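Arthorpe Reuse Centre — Equipment Working Group
Minutes of the October meeting, held in the upstairs room, Tuesday, 2.15 pm

Present: the chair, the sorting floor supervisor, the buyer, the health and safety lead, two members from the Darkbridge depot, and the secretary (minutes).
Apologies: the finance officer.

1. Minutes of the last meeting
Agreed with one correction. Under item 4, "baler" should read "bagging machine".

2. Matters arising
The loading bay light has been mended. The quote for new cage trolleys has not come in and the buyer will chase it.

3. Skevmont hand-held gripper kit
The group went through the offer from Skevmont. The kit is a pair of hand-held grippers with cables, a recording unit and a year's use of the software. Staff would do ordinary sorting jobs with the grippers in their hands, and Skevmont would use the recordings to set up a sorting arm for soft goods. The arm is a separate purchase and was not under discussion.

The price is £2000 for the pair, plus £200 for a set of spare fingers. Carriage is included. Darkbridge asked if the spare fingers could be bought singly. The buyer thought not, going by the price list, but will ask.

The supervisor spoke on soft goods, where most of the handling time goes. Bundled cloth and stuffed items have no fixed shape and have to be held from both sides, and the present bin tipper is no help with them. If the kit is taken, soft goods should come first and boxed goods can wait.

Pictures of the kit in use:

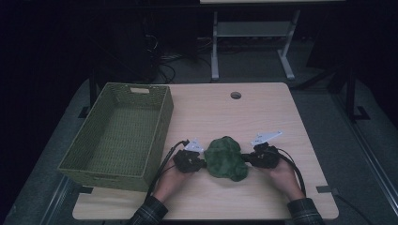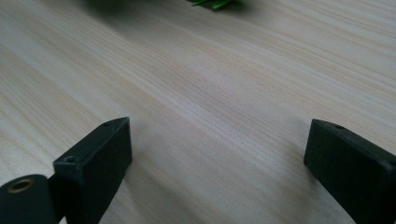

Darkbridge raised the cables. Their benches are closer together than ours and staff turn round a good deal between bench and cage. They would want the cables clipped back or run overhead before anyone used the kit on a live shift. Skevmont offers a longer cable but the offer does not say what it costs.

The health and safety lead asked about the weight of each gripper and how long a person would be expected to hold one. The offer gives no weight. It was agreed that nobody should use the kit for more than one half of a shift until this is known, and that a wrist strain check be added to the usual form.

There was some discussion of the fingers. The supervisor wanted to know how they are fixed, how long a change takes and if our own fitter could do it. The chair pointed out that the warranty wording is unclear on this — one page says parts may be changed by the customer, another says all work must go through Skevmont. The buyer will get this in writing.

A rival offer from Matić was looked at briefly. It is a glove with sensors and costs less, but it comes in one size and the software is charged by the month. Darkbridge preferred it on grounds of comfort. The rest of the group did not, mainly on account of the monthly charge. It will be kept on file.

The Skevmont recordings would include whatever is on the bench. The chair asked that donors' paperwork be cleared away before any recording, and that staff be told in advance and given the choice not to take part.

Agreed: to ask Skevmont for a month's trial of one pair at Arthorpe, at bench 2, on soft goods only. No order for spare fingers until the warranty point is settled. Darkbridge to send one person over during the trial.

Action: buyer (warranty, cable price, single fingers, trial dates); health and safety lead (form); supervisor (names for the trial).

4. Bagging machine
Fault code 421 has come up again on the afternoon shift. The engineer has reset it and wants to see the machine running under load. Darkbridge has had the same code and cured it by changing the feed belt. They will pass on the part number.

5. Any other business
The supervisor asked for more hooks in the cloakroom. Agreed, from the small works budget.
The door to the upstairs room still sticks — reported again.

6. Next meeting
To be held at Darkbridge once the trial dates are known. The secretary will send round a date.

The meeting closed at 3.40 pm.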